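Forkix Sets January Release for 'Rankin' Home Edition, With Nearly Three Hours of Extras

Fans of the stop-motion adventure "Rankin" will be able to take it home in January. Forkix, the studio behind the film, said the home edition will go on sale first as a digital download, with a two-disc set following two weeks later.

The main draw for people who already saw the movie in theaters is the bonus material. The set carries 166 minutes of extras, most of it never shown before. That is longer than the film itself, which runs just under an hour and a half.

The biggest piece is a 42-minute documentary called "Every Inch of the Harbor," which follows the crew through the building of the port town where most of the story takes place. It covers the first sketches, the first failed model of the lighthouse, and the storm sequence in the final act, which was shot last and took up most of one winter. The director, the lead animator and three of the voice actors are interviewed.

Also on the second disc are six deleted scenes. Four of them are finished and have full sound. The other two exist only as storyboards with temporary voices, and Forkix has left them that way. One is a different opening, set on the ferry, that was dropped after early test showings when viewers said it took too long to get to the town. The other is a short scene between the harbor master and the twins that would have come right before the flood.

There is an audio commentary on the film too, recorded by the director and the editor. A second commentary with the cast had been talked about over the summer but is not on the list sent out by the studio.

"Rankin" tells the story of a retired mapmaker who comes back to his home island and finds that its coastline no longer matches any of his maps. It opened in 645 theaters last spring with very little advertising and was expected to be gone in a couple of weeks. Word of mouth kept it going, and at its widest point it was playing in more than 3,406 locations across North America. It stayed in the top ten for seven weeks.

Reviews were mostly good. Critics liked the storm and the music, and several complained about the middle section, where the mapmaker spends a long stretch alone in the archive. The director says in the documentary that the archive scenes were cut down twice and that he would not go any shorter. A slightly longer version of one of them is among the deleted scenes, so viewers can judge for themselves.

The music gets its own featurette, running 18 minutes. It was recorded in a former church with a small string group and two accordions, and the composer goes through the main theme from the first piano version to the one heard over the credits. The soundtrack album has been out since the film opened and is not part of the set.

Jolatico, which handled the movie in theaters outside North America, will put out the discs in Europe and Australia. Its version has the same extras but a different cover, and it adds subtitles in nine languages. The North American discs have English, Spanish and French. Jolatico has not given a date beyond saying that its edition will come "in the first part of the year."

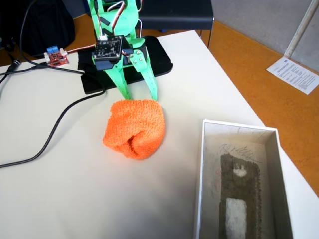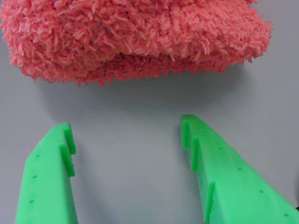
The picture transfer was done by Dikeo, a post-production house that also worked on the studio's first feature. According to Forkix, the film was scanned again from the original files and the color was checked shot by shot with the director of photography. The night scenes were a sore point for some moviegoers, who found them too dark to follow, and the studio says those have been brightened a little for home viewing. Nothing has been cut or added, and the running time is the same.

The digital version will be sold through the usual online stores. Buyers get the documentary, the music featurette and the four finished deleted scenes. The commentary and the storyboard scenes are on disc only, at least for now. The digital rental does not include any extras.

The disc set comes with a folded paper map of the island, printed on both sides. One side shows the coast as it is drawn at the start of the film and the other shows it at the end, so people who have not seen the movie may want to leave it in the box. The first pressing also has a 24-page booklet with production drawings and a short introduction by the director. Later pressings will have the map but no booklet.

Forkix has not said if there will be a follow-up. The studio is at work on another stop-motion feature with most of the same crew, but it has no title yet and is described only as a separate story. In the documentary the director is asked about going back to the island and answers that he has "one idea, and it's a small one." He does not say what it is.

A few theaters plan to bring "Rankin" back for single evening showings ahead of the release, with the first ten minutes of the documentary playing after the credits. Most of these start at 7 p.m. The studio will post a list of locations on its website next month.

Comments (5)

mapfolder: Finally. Been checking for this since the summer. Does the disc have the ferry opening in full or just part of it? The article makes it sound like the whole thing.

tidewatcher22: Glad they fixed the night scenes. I saw it at a matinee and could not tell who was in the boat for about half of that chase.

Corrie B: No cast commentary is a letdown. The two who play the twins were so funny in the radio interview they did.

oldprojector: The archive part was the best part of the movie. I would have watched another half hour of it. Buying the disc for that scene alone.

mapfolder: @oldprojector Same, but my kids were climbing the seats by then - they only woke up again when the storm hit.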